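Workshop notebook — Penner room, bed corner
Thursday, started just after 2

Fitted sheet day! I've been looking forward to this one more than is reasonable. The Jomley sheets came up from the store cupboard and I wanted to see how the green one sits on the mattress by the wall before we write the bed-making sheet for the spring guests.

Order I used: far corners first, headboard end before foot end, then the two near corners. Doing the wall side first is a pain on the knees, but the elastic goes on so much better when there's still slack to play with. The seam where the mattress meets the wall is the part I care about most. If the edge is tucked properly there, everything in front of it can be fixed with the flat of your hand in 20 seconds.

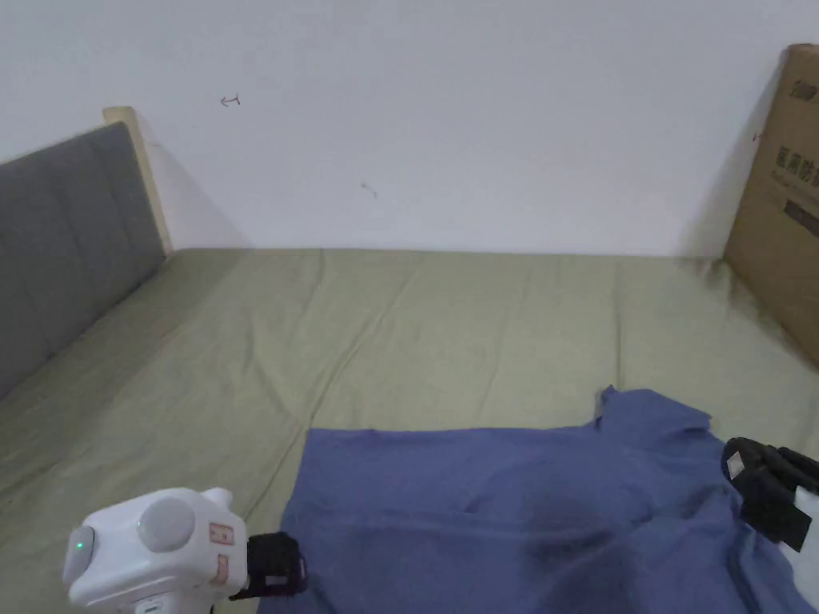 I tried two ways of smoothing. Pulling from the near corners gives long diagonal creases that are a devil to chase. Sweeping from the middle out toward the edges is slower and much kinder to the fabric, and I love how the color settles once the big ridges go. It's a lovely soft green against the gray headboard — I'd happily do the whole building in it. (Budget says otherwise. Bosico quoted 688 for the full set with pillowcases, so we'll see.)

Moved on to clothes after that. The bed is the best folding surface we have, a good height and plenty of elbow room, and I want the folding notes to assume a bed and skip the table entirely.
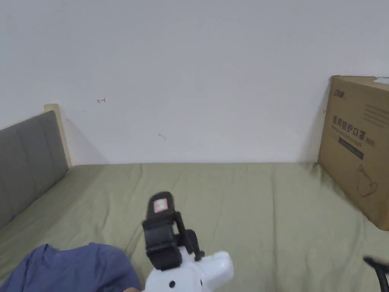
Blue cloth on the green sheet, still bunched up. Mask carton at the back.

Notes on folding soft things on a soft surface:
- shake out first, always, then lay down in one go
- smooth with the forearm, fingers leave little valleys
- fold toward yourself, the sheet drags less
- don't lean on the mattress with the other hand! everything slides into the dip

That last one took me 3 goes to learn and I'm very pleased to have it written down.

Wall: there's a small red mark up near the headboard end and a scuff toward the middle. Try the Nerow sponge on the scuff, dry first. The red one looks like pen so it may want paint. Add both to the June list. 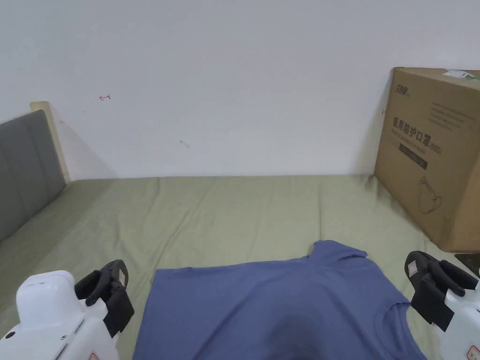
Bed corner with the N95 carton against the wall. Red mark at upper left.

Still to do: try the second green sheet on the same mattress and compare the corners, measure the mattress depth (I keep forgetting), ask Bosico if the pillowcases can be bought on their own. Would also like to repeat the middle-out smoothing with a cotton sheet, the ironed kind, and see if it still wins. My money's on yes.

Penner workshop notebook · Questions to the front desk · Back to top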